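The Case for the Mixed Bin
By Kaja Tamošiūnaitė 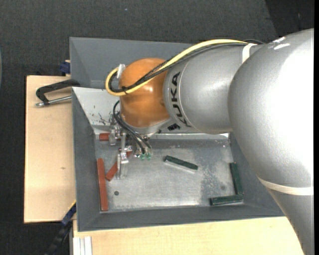 Should small parts be sorted by color before they go into a bin? For most shops they should stay mixed, and the sorting should happen when a part is needed.

I know this is a minority view. The storage guide we inherited at Plundusmont calls for one color per container, with a label on the short side. It reads well. In practice it means 41 containers on a wall, most of them nearly empty, and a person walking the length of that wall for every kit.

Color is a weak key for storage. It is easy to see at the moment of picking, so it needs the least help from the shelf. Length and cross section are harder to judge by eye, and those are worth separating early. Two bars of the same size in red and green can share a gray bin without trouble – the contrast against the gray is good and the hand goes to the right one.

The bin itself deserves more attention than it gets. I prefer metal with a flat floor. Fill depth should stay under three layers. Past that, bars bridge across each other, the lower ones go unused, and stock counts drift.

Apolinar Palacios, who ran stores at Vinadbridge, objects that mixed bins hide shortages. He is right about that. A bin can look full and hold 30 green bars and no red. My answer is a weekly check, done Monday before the first kit, with a reorder point of eight per color.

There are exceptions. Parts that differ in hardness or coating should never share a container, whatever their color.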